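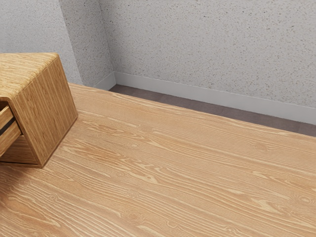

A tabletop in honey-colored wood, knots and all.

TRARNEVANO, July 20, 2025 — By the time the soup came out, everyone at the Drakance perfume dinner knew that the parrot had been seated above the mayor.

His name was Chiang, he was a gray parrot of a certain age, and he had arrived on the shoulder of Ximena Manríquez, who had been a great beauty in films and was now a great beauty at dinners. She had asked for one invitation and received two. The second was addressed to Chiang alone, on cream paper, and he had eaten a corner of it in the car.

"He's only hungry," Ximena told the young man at the door of the Hotel Prolholm, who was looking for a parrot on a list of 200 guests and, to his great relief, found one.

Now, Isauro Montes had been coming to these dinners for 12 years. He wrote the society column, and he was a kind man at heart, though he'd been rude in print for so long that people had stopped checking. He had been placed on Chiang's left. On his own left was a duke who sold swimming pools, and who had already turned his chair to talk to somebody else, so Isauro did what any well-brought-up person would do and made conversation with the bird.

"Have you known the hostess long?" he asked.

Chiang looked him over, first with one eye and then (it took a while, he was in no hurry) with the other.

"Dreadful shoes," said Chiang.

Isauro glanced down at his own feet, which were perfectly all right, and then across at the hostess's, which were not. They were silver, with little fountains on them. He laughed so hard that he had to borrow the duke's napkin.

After that there was no stopping the two of them. Chiang had lived with Ximena through three husbands and a long run in the theater, and he'd kept the best of it. He did the second husband asking for a loan. He did a famous tenor gargling. Over the fish he did the mayor, whom he'd met for the first time in April, promising a new bridge, and a woman at the far end of the table called out, "Hear, hear!" before she saw who was speaking.

The mayor went quite pink. Then he stood up, came all the way around with his glass in his hand, and asked in a low voice whether the bird was free for a speech in the fall.

"Talk to my agent," said Chiang, in Ximena's voice, and put his head under his wing, for it was well past his bedtime.

Isauro walked them out to the car himself, holding the umbrella a good deal more over the parrot than over the lady. His column the next morning had not one unkind word in it, and 400 readers wrote in to ask if he was ill.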